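Emthorpe craft college to run free workshops in May

The residential craft college at Emthorpe will open its grounds and studios to the public for one day in May, with 7 free workshops on the timetable. Sessions cover bookbinding, letterpress, willow weaving, wood carving, natural dyeing, choral singing and storytelling. Doors open at 10 a.m. and the last session ends at 4:30 p.m.

The workshops have a combined capacity of 194 places. Booking is through the Dresik online system, which opens at 9 a.m. on the first of the month. Each visitor may reserve up to three sessions. Places not claimed ten minutes before the start will be released at the door.

Last year's event drew 578 visitors, the highest figure since the college moved from its former premises in Druvville. The parking field was full by noon, and a shuttle bus will run this year between Druvville station and the main gate every half hour.

Bookbinding and letterpress will be held in the Benítez Building, which reopened in March after work on the roof and heating. Both sessions have a minimum age of 12. The other workshops are open to all ages, but children under eight must be with an adult.
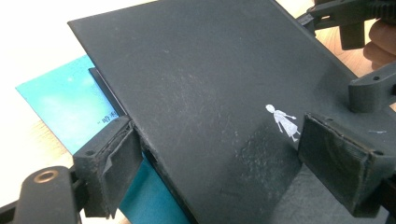 A reader in Druvville writes that the three-session limit is fair but the shuttle should start before 10 a.m., as the first workshops begin on the hour and the walk from the gate is uphill.

The college says the shuttle timetable will be posted with the booking page.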